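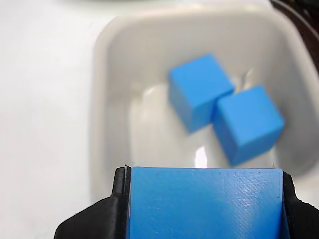

Setsuko thinks the second verse drags and we should go straight from the bridge into the last chorus. She said so before I'd even taken my headphones off, and I argued, and then I muted eight bars and she was right! The song moves now.

**Tuesday, late.** Demo 3 of "Stumholm," rehearsal room B

- Tempo up to 96, was 90. Those 6 clicks make the whole thing lean forward.
- Bass DI'd plus the little amp with a mic close on the cone. High-passed the mic at 200 and let the DI carry the bottom. So much clearer than demo 2.
- Pui-shan played brushes on the verse. Keep this!! Sticks from the bridge on.
- Guitar capo 3, not 2. Update the chart.

Vocals took most of the evening. Ayane did three full passes and the middle one has the line, you know the one, where she comes in a hair late on "harbor" and it sounds like she's deciding whether to say it at all. I've listened to it far too many times. Comp everything around that take.

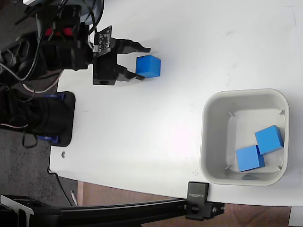 Harmony still open. A third above is pretty but a bit churchy – I'd like to try a single held note under the chorus and see if the chords rub against it. Yoshinori has the low range for it if his cold is gone.

Stuff that went wrong: hum on channel 8 again. Swapped the cable, still there, swapped the preamp, gone. Label that preamp before someone trusts it. Also lost one good brush take to a full drive, my fault.

Next time:

- [ ] bounce both arrangements, long and short, for Sachiko
- [ ] tambourine last chorus only
- [ ] try the piano with felt down, door open to the hallway
- [ ] decide set order for Masville, this could open

I really think it could open.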